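Bandden Layout review: is it worth paying for before you buy the arms?

Posted 23/08/2018

I have been going back and forth on a pair of robot arms for our test kitchen since last October, and most of that time went on the boring question of whether two of them would fit on the counter we already have. Replacing the counter would cost real money. So would buying arms that are too long for it! A friend at another shop told me to stop drawing on graph paper and get a license for Bandden Layout, so I did, and I've now had nine weeks with it.

Quick background if you haven't run into it. Bandden Layout is a planning program. You build your room, drop in arms from a library, and move them through the work you want done. A single seat is $470 a year. There's a trial version too, but it won't let you save, and I lost an entire afternoon's kitchen that way (my own fault, the warning is right there on the start screen).

Setup was easier than I expected. I had a rough version of our counter in one evening, with a stock marble surface slapped on it because I liked the look. The furniture library is a bit thin. Cabinets come in dark or darker, and if you want odd sizes you stretch the standard ones and hope. The houseplants, on the other hand, are lovely, and I spent way too long picking one.

Where it earned its money was the reach check. My plan had been to mount both arms along the front edge and have them share everything: one side opening and closing the cabinet, the other side working near the plant and the paper towels. On paper there was loads of room. In Bandden the left arm runs so close to the towel roll that I started a list of things that would have to move, and the list got long. The wrists are chunkier than the brochure drawings let on. 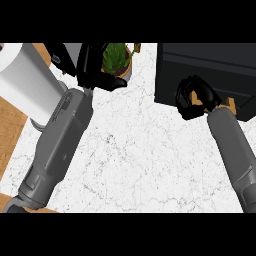 A reader who got an early draft of this asked why I'd pay for a layout program at all when Wevmont will do a reach study for free with a quote. Fair point, and the same reader added that their own study came back in a few days and was perfectly usable. I did ask Wevmont for one. It was good! But it covered their arms only, and I wanted to try a shorter pair from Kaczmarczyk in the same room without waiting on another sales call. If you've already settled on a brand, take the free study and keep your $470.

Now the money side. Bandden has a budget sheet tied to the layout, so every item you drop in adds a line. I love this and I also don't trust it. The prices are ones you type in yourself, and there's no nudge about the stuff people forget. My first total was over $4,000 short, between mounting plates, an electrician and spare fingers for the grippers. Freight wasn't in there either, and Grollow wanted $600 just to get the crates up to our floor. I've since made my own list and I paste it in at the start of each plan.

Other gripes: the top-down view is great but the side view is slow on my laptop, exporting to a spreadsheet scrambles the currency column, and undo only goes back a few steps. Support answered both of my emails within a day and fixed one of the problems.

What I'd still test with real hardware is anything to do with grip. The program will happily close a gripper on a handle and call it held, and I wouldn't sign a purchase order on the strength of that. Ask for a loaner, or at least a visit to a showroom with your own cabinet door under your arm.

We're going with the shorter pair, by the way, and keeping the counter. I'll renew the seat for one more year, mostly for the budget sheet, and I've asked them for more cabinets.

Four stars out of five.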